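Eyvindsson Says Excavator Orders Are Back. Dealers Want Proof

February 17, 2025

Eyvindsson, which builds mid-size excavators and wheel loaders, told dealers this week that the slump in construction machinery is over. Orders rose 5 percent last quarter, the company said, and it plans to bring back a second shift at its Holluvico plant in April.

The number deserves a closer look. It counts orders, and an order can be canceled. Eyvindsson would not say how many machines have been delivered, or how many of the new orders came from rental fleets it partly owns. A similar forecast 3 years ago was quietly withdrawn.

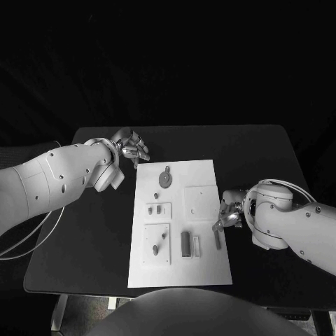 Unnur Snorradóttir said her yard still had roughly 20 unsold loaders and that she would believe in a recovery when customers stopped asking for longer payment terms.

Rival Adent has made no such claim. It cut list prices on its smaller Rilley diggers last month — hardly the move of a company that sees demand coming back.

Eyvindsson says it will publish delivery figures with its annual report. It has not given a date.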